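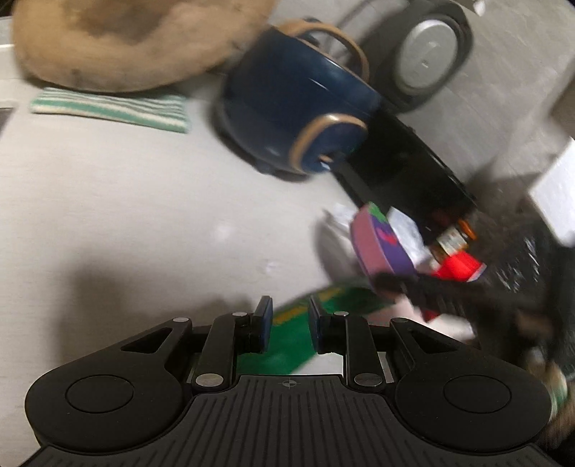 One reader of the first release wrote back that a list of cleaning tips isn't data, it's gossip with row numbers, and asked why anyone would bother to put it in a table. Fair enough. I think gossip with row numbers is still easier to argue with than gossip, so the table stays, but please read the rest of this page with that complaint in mind.

Stutulari Household Tips, README

What this is

A table of 400 cleaning and kitchen tips, copied out by hand from church cookbooks, appliance booklets, newspaper columns, the backs of boxes, and a pile of index cards from an estate sale in Hollis. Each row is one tip. Each tip has a note on where I found it, what it claims to do, what it asks you to use, and whether I tried it.

It is a record of what people tell each other to do. It is not a record of what works. I say this early and I will say it again, and I still expect to see the table quoted somewhere as "400 proven tips."

What's in the files

tips.csv holds the main table.
sources.csv holds one line per booklet, clipping, or card box.
tried.csv holds my notes from the tips I tested at home.
dropped.csv holds rows I took out and the reason for each.

Columns in tips.csv

id: a plain number. Gaps are on purpose, see dropped.csv.
text: the tip as printed, with the spelling left alone.
claim: what the tip says will happen, in my words.
stuff: the things it asks for, separated by semicolons.
room: kitchen, bath, laundry, floor, other. "Other" is mostly candle wax and pianos.
source_id: matches sources.csv.
older_copy: yes if I found the same tip in something printed earlier.
risk: none, some, don't. More on this below.

Where the tips came from

Half the rows, 200 of them, come from the Hollis cards. That is far too many from one box, and it shows. Whoever wrote those cards believed in vinegar the way other people believe in aspirin. If you chart the "stuff" column and find that vinegar wins by a mile, you have learned about one card box and possibly one kitchen. You have not learned about American housekeeping. Somebody made that exact chart from the first release and I would like them to take it down.

The rest is better mixed, but it leans toward things that survived. Booklets with nice covers get saved. Photocopied handouts from the extension office don't. I have no fix for this.

The Drostusura appliance booklets gave me the most trouble. They print tips with no source, and three booklets repeat the same advice about cleaning an oven window with slightly different amounts each time. I kept all three rows. Matching amounts would have made me more confident, which is maybe a good reason to be glad they don't match.

What I tried and what it's worth

I tested 45 tips at home, one person, one sink, city water. No blind comparison, no second opinion, nothing measured beyond a kitchen scale and a timer. In tried.csv the result column says better, same, worse, or can't tell. "Can't tell" is the most common answer by a good margin. I was tempted to round some of those up to "better" after scrubbing for half an hour, and I suspect this is how most tips get their reputation.

A few things I now doubt more than I did:

1. Baking soda and vinegar together. They fizz, the fizz stops, and what you have left is mostly salty water. Several tips rest entirely on the fizz.

2. Potato water on silver. My fork looked the same. The card says to repeat daily, at which point any amount of rubbing would do something.

3. Leaving bread in the microwave to take the smell out. The smell went. It also went the week I did nothing except prop the door open.

4. Refreshing a sponge by boiling, freezing, or soaking it in salt. The cards treat a sponge as something you keep going for years, and I get the impulse, mostly with the ones that have a face printed on them. But less smell is not the same as less living in it, and I had no way to check the second part. All the sponge rows are marked can't tell. I buy a new one.

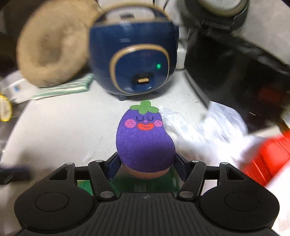

The risk column

I marked a row "don't" when it asks you to mix bleach with anything besides water, heat something that gives off fumes, or put a flame near a solvent. There are 49 of these. They stay in the table because they were really printed and really passed around, and pulling them would make the past look smarter than it was. If you are building anything that shows tips to the public, filter them out first. Don't trust my "none" label too far, either. It means I didn't spot a problem - I am not a chemist.

Things this should not be used for

Advice. Rankings of cleaners. Any sentence that starts with "grandmothers knew." Training something that answers cleaning questions, unless you have a plan for the bleach rows and can explain it.

It might be fine for looking at how wording drifts as a tip gets copied, or for practice cleaning up messy text. The Zallham cookbook rows are good for that, with five spellings of ammonia.

Known problems

The room column was filled in over two long winters and I changed my mind about pantries partway through.
Tips longer than a paragraph were cut at the first full stop that made sense.
older_copy = no means I didn't find one. I didn't look very hard for laundry.
Row order is the order I opened the boxes in.

Changes

The November release fixes broken quote marks in tips.csv and moves the duplicate furniture polish rows to dropped.csv. Two people asked for a star rating. There won't be one.

Corrections

Open an issue with the row id and a scan or a page reference. "My mother always did this" is welcome as a new row, with your mother's kitchen as the source, but it won't change a result in tried.csv.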